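# Dutside – a small racing game for old laptops

Our group of five wanted to make a game that runs on the worn-out laptops in the school lab, and we had a great time doing it! Dutside is a top-down rally game with 10 tracks, three cars and a split-keyboard mode for two players. Mamta Pandey drew the tracks, Algirdas Vītola wrote the car handling, and the rest of us did menus, sound and testing.

The handling took most of May. In the first build every car slid like soap, even on gravel. Algirdas gave each surface its own grip value, and suddenly the Otton track (all hairpins, Mamta's favorite) was fun to drive.
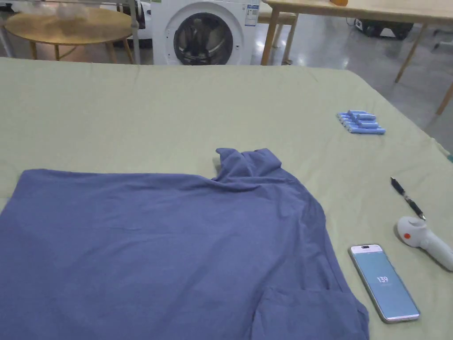

Next came ghost cars. The game saves your best lap and plays it back as a see-through rival, so you are always chasing yourself – we lost whole lunch breaks to this. Our testers drove 2,218 laps, over half of them on Kashyap, the shortest track.

Frame rate was the hard part. Stirari has 135 trees, and the oldest laptop stuttered until we stopped drawing the ones off screen. Split-keyboard mode still drops a key press when both players brake and steer together, and we want to fix that next.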